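Jul 31, 2021

Finished the Kocsis at last, or as much of it as I mean to finish. The jacket promises "a haunted, riotous masterpiece", which I now read as a warning. There is a dead grandmother who talks through the stove, a river that runs backwards when the priest tells lies, and a village that puts up with all of it. I was on his side for the first hundred pages. By page 104 I had stopped underlining things and started checking how far it was to the next chapter.

My complaint isn't the stove. I can take a talking stove. What I can't take is a stove with opinions about the author's childhood, delivered in italics. Whenever the book gets near something that might really hurt (the brother's letter, the sale of the orchard) along comes another marvel and we all have to look at that.
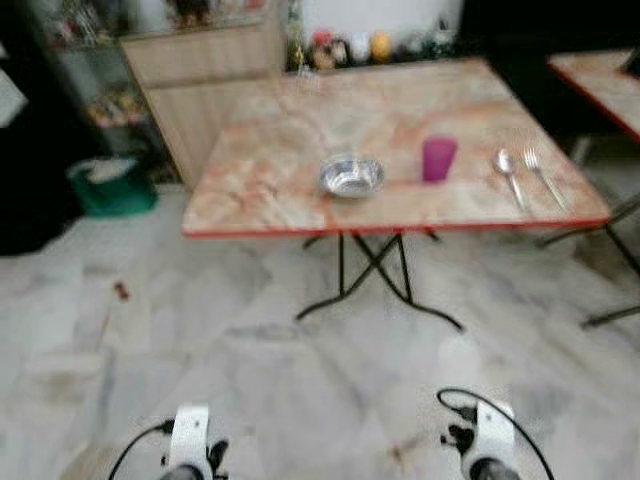
I looked up two reviews after supper, which I'd promised myself I wouldn't do. Both used the word "luminous". One of them called the translation seamless, and I wonder how the reviewer knew, as I doubt there was much Hungarian to compare it with. I found plenty of seams. People in it "make a grimace" on every other page, and a horse is described as "well disposed to the road", whatever that was before somebody got hold of it. Perhaps it's lovely in the original. That is what everyone says about books they haven't enjoyed, me included.

The edition doesn't help. Skudeo have given it one of their long introductions, the sort that tells you the ending in the second paragraph and then tells you it doesn't matter. I skipped it and went back afterwards. It claims the river stands for history. I had thought the river stood for the river, and I prefer mine.
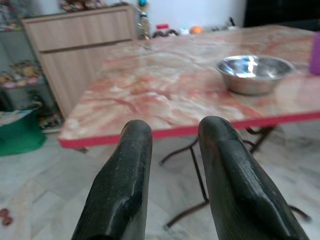
Still, I'll put down what I liked, so that I don't turn into a crank. The chapter at the ferry is good. The two sisters quarrel over a coat for three pages without anything supernatural happening, and I believed every word. If the whole novel had been the sisters and the coat I'd be pressing it on people. I copied out the bit where the younger one gives in and then sulks because the elder won't take it.

Next is meant to be Budwood, which the reading group has picked for September. The blurb has an orphan, a lighthouse and a secret, so I don't hold out much hope. More than 3 people have told me it changed their lives, and as far as I can see their lives are just the same.

Also went through the old numbers of Sisia to find that story about the clockmaker I keep quoting.

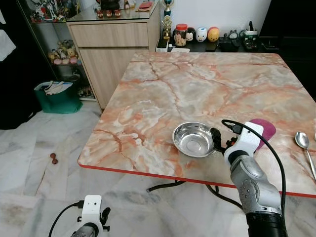 Vol. 2, No. 2

It was in there, near the back, and a good deal shorter than I remembered. No clockmaker either. He mends umbrellas. I must have been improving it for years. Read it twice and it's better than the Kocsis, though I grant it had less room to go wrong in.

Bed. The letter to the library can wait until I've found their card.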